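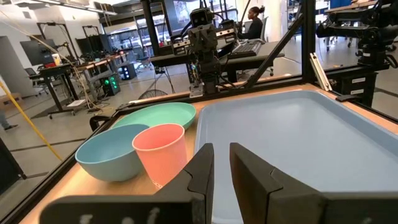 Tilline is a two-armed tabletop robot built in the Samon shared workshop in Prisaswood, where it is used mainly for the homely business of laying and clearing a place setting. It was put together over a long run of evenings by members of the workshop, and it has been rebuilt so often since then that its makers tend to speak of it as a bench that happens to have arms. The name covers the whole arrangement: the table, the frame around it, the two arms, the cameras, and the software that records and replays their movements.

Background

Samon is a members' workshop with long benches, a fair number of computers and, for most of its life, more interest in electronics than in housework. The idea for Tilline grew out of a conversation about a much simpler machine, a single arm meant to sort screws, which had been given up after a winter of trying because the screws were too small for the gripper and rolled away when dropped. Tableware seemed a kinder choice. Cups and bowls are big enough to get hold of, everyone has an opinion on where they ought to go, and a plastic cup can fall on the floor many times without anybody having to go and buy another.

The first version had one arm clamped to an ordinary desk. It could lift a cup well enough, but it pushed wide plates along in front of it until they reached the edge, and the desk itself shook whenever the arm stopped quickly. A second arm and a proper frame were added the following October, and most histories of the project, such as they are, begin there.

Frame and table

The table has a light wooden butcher-block top, set inside a frame of black aluminum extrusion. Extrusion was chosen for the usual reason that people in shared workshops choose it, namely that anything bolted on in the wrong place can be slid along to the right one. The lengths were ordered cut to size from Khổng, a small supplier that also sold the group its corner brackets, and the bill for the first delivery came to 281 dollars. A later order for braces was needed when it became plain that the uprights swayed a little under the moving arms.

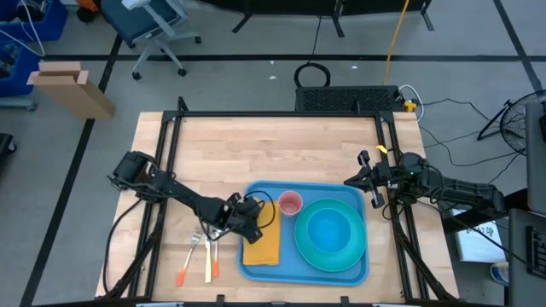
Each arm is fixed to its own side of the frame, so that the two can reach toward the middle from the left and the right and share the work between them. The space where both can comfortably get at the same object is smaller than newcomers expect, and a good part of the early fiddling went into sliding the mounts back and forth along the rails until that shared patch took in most of a serving tray. Cable routing was the other great time-eater. The cables have to be long enough for the arm to stretch and short enough not to drag over the dishes, and members of the workshop will happily talk about this for an entire evening if given the chance.

Grippers and cameras

Both arms end in a gripper with two fingers. The broad, blunt shape of the present fingers came out of a long series of printed trials, of which 35 were kept in a drawer for reference and the remainder thrown out. Narrow fingers did nicely with forks and badly with bowls, and the pair finally settled on is a compromise that does tolerably well with either.

Several views of the table are recorded together. One camera looks down over the whole working area, another watches from the side, and small ones ride close to the grippers. The side view is valued for showing height, so that a person going back over a recording can tell whether a finger has come down on a rim or is still hovering a little way above it.

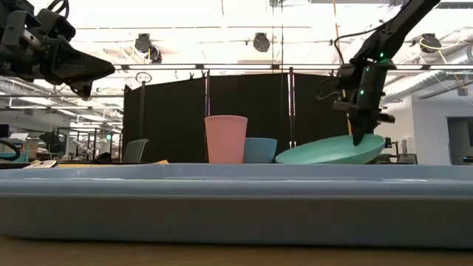 A gripper lowered onto the rim of the turquoise plate, beside the cup and the bowl.

Operation

Tilline is taught by demonstration. A member guides the arms through a task, the movements are stored along with the camera views, and the software later tries to carry out something similar by itself. By the group's own log the collection passed 1,000 demonstrations during the second year, though a weeding-out of spoiled and half-finished recordings brought the usable number down to 711. The log is kept in a paper notebook as well as on the workshop's server, a habit left over from the screw-sorting days, when a failed disk took a month of notes with it.

The standard exercise is known in the workshop as the tray task. A tray is placed on the table, and the arms are to put a few pieces of tableware into it, fold or lay out a napkin, and set the cutlery where it belongs. Starting positions are changed between sessions, sometimes slightly and sometimes a good deal, so that the software does not come to depend on a cup always standing in one spot.
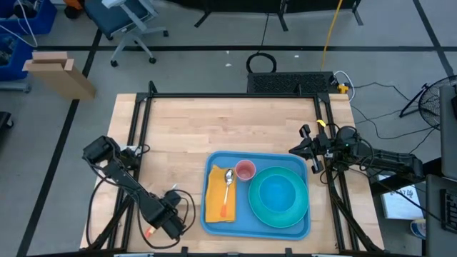 Tray layouts have never been fully standardized, and the group's notes allow for quite a few of them. Some keep every item apart, which is easier on the grippers, while others save room by stacking. A common stacked layout has the bowl nested inside the plate on one half of the tray and the spoon resting on the folded napkin on the other half, with the small cup toward the back. Nesting asks for a fair amount of care, as a bowl let go even slightly off center tends to slide down the curve of the plate and settle somewhere unhelpful. The napkin brings difficulties of its own. Cloth seldom lies the same way twice, and a finger that presses too hard will gather it into a ridge, after which any spoon placed on top may roll.

Bright colors are preferred for the dishes and cutlery handles. The group found its earlier white plates hard to make out under the workshop's ceiling lights, and replaced them with a mixed lot of colored plastic pieces bought secondhand.

Later changes

The cable runs were redone after the second arm had been in use for some months, and the mounts for the upper cameras were stiffened at about the same time. A plan to add a third arm for handing over dishes was discussed at length and put aside for lack of room on the rails. As of 20/12/2025 the parts list and assembly notes were open to all members of Samon, and a smaller copy of the frame, meant to fit on a kitchen counter, had been started at a member's home elsewhere in Prisaswood. It is to have one arm at first and a shorter table, with rails cut from the pieces left over from the original Khổng order.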